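Looking after a mobile phone at home

Household Advice Service, Grornstead

Contents
Daily charging
Cleaning the handset
Phones in the kitchen and bathroom
If a phone has been dropped in water
Storing cables, adaptors and spare handsets
Preparing an old phone for a new user
Disposal and recycling
Contact

This page gives general advice to households on the care of mobile phones and their accessories. It was prepared by Josée Wong and Amrit Lachance and is reviewed every January. It does not replace the instructions supplied with a particular handset, which should be followed wherever they differ from what is said below.

Daily charging

Place the phone on a hard, flat surface while it is charging. Beds, sofas and cushions hold heat against the back of the handset and should not be used. A thick case should be removed if the phone becomes noticeably warm.

Most modern batteries last longest when they are kept away from the two extremes of charge. Residents do not need to watch the percentage closely. It is enough to plug the phone in before it shuts down, and to make use of the optimised or limited charging setting where the handset offers one. This is normally found under Battery in the settings menu.

Use a charger that is suitable for the handset and bears the proper safety marks. A charger with a cracked casing, bent pins or a loose socket should be taken out of use at once. Cables usually fail close to the plug, where they are bent most often. Hold the plug itself when disconnecting, and do not wrap the cable tightly around the adaptor.

If the plug no longer seats firmly in the phone, the port may be packed with lint. Switch the phone off and look into the port under a good light. Loosen the lint gently with a dry wooden cocktail stick, keeping away from the metal contacts. Pins, needles and paper clips must not be used. If the plug is still loose afterwards, the port may be worn and a repairer should be consulted.

Cleaning the handset

Switch the phone off and disconnect it. Remove the case and wipe the screen and back with a soft, lint-free cloth, of the kind sold for spectacles. A cloth very slightly dampened with clean water will remove most finger marks. Kitchen paper may scratch and is best avoided.

Do not spray any liquid directly on the phone. Window cleaner, bleach, washing-up liquid and scouring creams can damage the coating that helps the screen to resist grease. Some manufacturers permit alcohol wipes and some do not, and the handset instructions should be checked before these are used.

Speaker openings may be brushed with a soft, dry toothbrush kept for the purpose. Hold the phone with the openings facing down so that dust falls away from them. Canned air is not recommended, as the pressure can force dust further in.

Silicone and plastic cases may be washed separately in warm soapy water, rinsed and left to dry completely. Leather cases should be wiped only. Grit collects in the corners of a case and will mark the phone over time, so the inside deserves as much attention as the outside.

Phones in the kitchen and bathroom

A phone that is being used to follow a recipe should stand well back from the hob and the sink. A cookbook stand or a heavy mug will hold it upright. Flour and sugar find their way into the ports very easily, and a clear food bag placed over the handset gives reasonable protection while still allowing the screen to be touched.

Steam is a greater risk than many households suppose. A water-resistance rating is based on tests in fresh water under controlled conditions, and resistance declines as the seals age. Phones should not be taken into the shower or left on a shelf above the bath. A phone connected to a mains charger must never be used in the bath or near it.

If a phone has been dropped in water

Take the phone out of the water and switch it off. If it was charging, turn off the electricity at the socket or the consumer unit before touching the phone, the cable or the water.

Remove the case and the SIM tray. Dry the outside with a soft cloth and tap the phone lightly against the hand with the port facing down. Stand it in a dry, airy place at room temperature.

Do not place the phone in a bag of rice. The grains and their dust can enter the openings, and they do little to draw water out. Hairdryers, radiators, ovens and airing cupboards should also be avoided.

Leave the phone until it is thoroughly dry before attempting to charge it. If it was dropped in salt water or a sugary drink, or if it does not start, take it to a repairer without delay. A phone that swells, hisses or smells unusual should be kept away from anything that burns, and must not be charged again.

Storing cables, adaptors and spare handsets

Few households need every cable they possess. The following arrangement takes little space and suits most cupboards.

1. Gather all cables, adaptors and earphones in one place and sort them by type of plug. Discard any that are frayed or have exposed wire.

2. Coil each cable loosely, in circles about the width of a hand, and secure it with a fabric tie. Elastic bands perish and leave a sticky residue.

3. Label each coil with the plug type and the device it serves. A folded strip of masking tape is sufficient.

4. Keep the coils in a lidded tub in a dry cupboard. A clean food tub serves well, provided that the lid closes properly and no smell or grease remains.

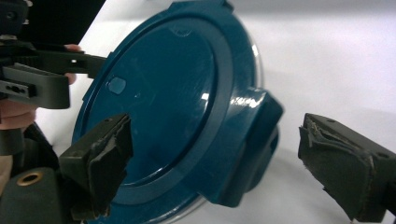 5. Store a spare handset separately, switched off and with the battery approximately half charged. Check it every few months and top up the charge if required. Lofts and sheds are unsuitable on account of frost and summer heat.

6. Put the SIM removal tool in a small envelope and tape it inside the cupboard door.

Preparing an old phone for a new user

Copy photographs, messages and contacts to the new handset or to another safe place, and open several of the copied items to confirm that they can be read. Sign out of all accounts, including any service used to locate a lost phone. Remove the SIM and any memory card. A full reset may then be carried out from the settings menu.

Before passing on the phone, check whether it still receives security updates. A handset that no longer does so should not be used for banking or shopping.

Disposal and recycling

Phones and loose batteries must not be placed in household rubbish or in the kerbside recycling box. They can catch fire when crushed. Small electrical items are accepted at the Simard Road recycling centre, where staff will direct residents to the correct container. Damaged or swollen batteries should be handed to a member of staff directly.

Contact

Questions about this page may be addressed to Ebise Assefa at the Household Advice Service, extension 419. Printed copies in large type are available on request from the same extension.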